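# 검은 천 배경 만들기 기록

2022년 3월 2일 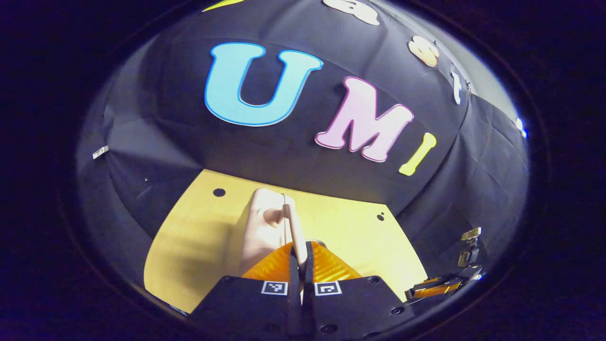

*검은 천에 붙인 글자와 노란 탁자*

5월에 구코라(Gukora)라는 작은 전시에 탁자 하나를 내기로 했다. 작년에 나갔을 때는 뒤가 그냥 흰 벽이었는데, 벽에 콘센트와 전선 몰딩이 지나가서 물건 사진을 찍을 때마다 같이 나왔다. 올해는 뒤에 천을 치기로 하고 작업실에서 먼저 맞춰 보는 중이다. 다음에 또 할 때 보려고 적어 둔다.

## 천

천은 가르누스(Garnus)에서 검은색으로 샀다. 폭 175cm짜리다. 처음에는 짙은 남색을 생각했는데 매장 조명에서는 검은색과 구별이 잘 안 됐고, 집에 와서 보면 또 달라질 것 같아서 그냥 검은색으로 했다. 두께는 너무 얇으면 뒤가 비치고 너무 두꺼우면 접어서 들고 다니기 힘들다. 점원이 커튼 안감으로 많이 나간다는 것을 골라 줬다.

다림질은 한 번 하고 걸었다. 그래도 주름이 남는다. 접어서 가방에 넣어 왔으니 당연하고, 전시장에서도 마찬가지일 거라 주름을 완전히 없애는 건 포기했다. 스팀다리미를 들고 갈까도 했는데 짐이 늘어나는 게 더 싫다. 대신 접지 않고 종이 심에 말아서 가져가는 방법을 생각하고 있다. 원단 가게에서 빈 심을 얻을 수 있다고 한다. 이번 주 안에 전화해 볼 것.

천은 평평하게 당기지 않고 둥글게 둘렀다. 평평하게 치면 양옆이 열려서 옆 탁자가 보인다. 둥글게 두르면 옆까지 어느 정도 가려지고, 물건을 가운데 놓았을 때 시선이 분산되지 않는다. 단점은 글자를 붙일 때 줄 맞추기가 어렵다는 것이다. 이 얘기는 밑에 쓴다.

천 끝단은 아직 박지 않았다. 올이 조금씩 풀려서 바닥에 검은 실이 떨어진다. 재봉틀은 동생 집에 있고 주말에 가져오기로 했다. 한 번 접어 박으면 될 것 같다.

## 글자

글자는 색이 다 다르다. U가 하늘색이고 테두리가 더 진한 파랑, M은 연한 분홍, I는 연한 노랑이다. 큰 글자들은 바깥쪽에 흰 테가 있으면 검은 천 위에서 확실히 잘 보인다. 처음에 색종이로 비슷하게 오려서 올려 봤을 때는 테두리가 없어서 멀리서 윤곽이 뭉개졌다.

작은 글자도 오른쪽으로 이어서 붙였다. 소문자 s는 베이지, t는 흰색이다. 큰 글자와 크기 차이가 꽤 난다. 전부 큰 글자로 하면 천 폭이 모자라서 섞어 쓰는 수밖에 없었다. 흰색 t는 폭이 좁은데도 검은색 위라서 읽힌다. 베이지는 조금 약한 편이다. 전시장 조명이 노란 편이면 더 약해질 수 있으니 여분으로 흰색 s를 하나 구해 두는 게 나을 것 같다.

붙이는 순서는 이렇게 했다.

1. 천을 먼저 걸고 둥글게 모양을 잡는다.
2. 글자를 바닥에 늘어놓고 순서를 정한다.
3. 가장 큰 글자인 U부터 붙인다.
4. 나머지를 옆으로 이어 가면서 붙인다.
5. 두 걸음 떨어져서 보고 고친다.

원래는 천을 바닥에 펴 놓고 자를 대서 붙인 다음에 걸었다. 그렇게 하니까 바닥에서는 한 줄이던 글자가 걸고 나서 제각각이 됐다. 천이 휘면서 기울기가 바뀐다. 떼고 다시 할 때는 걸어 놓은 상태에서 붙였다. 그래도 M은 조금 기울어 있고 I도 비스듬하다. 곡선을 따라가는 모양이라 나는 괜찮다고 본다. 자로 잰 것처럼 맞추려면 천을 평평하게 해야 하고, 그러면 옆이 보인다.

접착은 브로티크(Brotik) 양면테이프를 썼다. 천에는 보통 테이프가 잘 안 붙는다. 이 제품도 주름진 자리에서는 가장자리가 뜬다. 글자 붙일 자리를 손바닥으로 한 번 펴고, 붙인 다음 한참 눌러 줘야 한다. 테이프와 시침핀, 연습용 색종이까지 해서 부자재만 41유로가 들었다. 생각보다 많이 나왔는데 테이프를 한 롤 더 산 탓이다. 남은 건 5월에 쓴다.

천 왼쪽에 작은 흰 태그가 매달려 있다. 검은 천에서는 이렇게 작은 흰 것도 눈에 띈다. 이건 전시 전날 다시 보고 둘지 뗄지 정하기로 했다. 오른쪽 끝의 밝고 작은 것도 마찬가지다. 먼지도 잘 보여서 테이프 클리너를 짐 목록에 넣었다.

## 탁자

노란 상판은 작업실에 있던 것을 그대로 쓴다. 색이 세서 걱정했는데 검은 천 앞에 놓으니 경계가 분명해서 좋다. 탁자 뒤쪽 가장자리와 천이 만나는 선이 곧게 떨어지면 전체가 정리된 느낌이 난다. 이 선을 맞추려고 탁자를 몇 번 밀었다 당겼다 했다.

상판 뒤쪽에는 동그란 구멍이 두 개 있다. 왼쪽 것이 크고 오른쪽 것이 작다. 검은 구멍이라 노란색 위에서 꽤 눈에 들어온다. 같은 노란색 시트지를 붙여서 막을까 했는데 색을 맞추기가 어렵다. 동그란 받침을 올려서 덮는 쪽이 쉬울 듯하다. 전시 때는 그 자리에 키가 있는 물건을 두면 된다.

왼쪽에 그림자가 부드럽게 진다. 검은 천은 그림자가 거의 티가 안 나는데 노란 상판에는 그대로 나온다. 전시장에서는 조명 위치를 내가 못 정하니까 탁자 방향을 돌려 가며 맞춰야 한다. 작은 집게 조명을 하나 가져가도 되는지 주최 쪽에 메일로 물어봤고, 답은 아직이다.

## 물건 올려 보기

가운데에는 분홍빛 도는 베이지색의 컵 모양 물건을 두고 색을 봤다. 몸통이 둥글고 살짝 윤이 난다. 연한 색이 노랑 위에서 묻힐 줄 알았는데, 뒤가 검은색이라 윤곽이 살아 있다. 같은 색을 흰 벽 앞에 뒀을 때와는 차이가 크다. 작년 사진에서는 밝은 물건이 다 흐리게 나왔다.

반대로 짙은 색 물건은 이 배경이 불리하다. 갈색 접시와 검은 작은 화병은 뒤에 두면 천에 묻힐 것 같다. 그런 건 탁자 앞쪽으로 빼서 노란색이 바탕이 되게 놓을 생각이다. 배치는 따로 종이에 그려 두었다.

같이 나가는 사울리우스 바헤르(Saulius Vaher) 씨에게 배경 얘기를 했더니 글자 색이 너무 많지 않냐고 했다. 나도 그 생각을 안 한 건 아니다. 한 색으로 통일하면 깔끔하긴 한데 글자를 새로 사야 한다. 올해는 있는 걸로 가고, 내년에 또 나가게 되면 그때 바꾸겠다고 했다.

## 남은 일

- 천 끝단 박기
- 원단 심 얻기
- 흰색 s 여분 구하기
- 구멍 덮을 받침 2개 찾기
- 테이프 클리너, 여분 시침핀
- 집게 조명 답장 확인
- 메디나(Medina)에서 상자 4개 받아 오기

설치 시간은 전날 오후로 배정받았다. 작업실에서 천 걸고 글자 붙이는 데 한나절이 걸렸으니 그대로 하면 시간이 빠듯하다. 글자를 붙인 채로 말아서 가져갈 수 있는지 다음에 시험해 보고 결과를 따로 올리겠다.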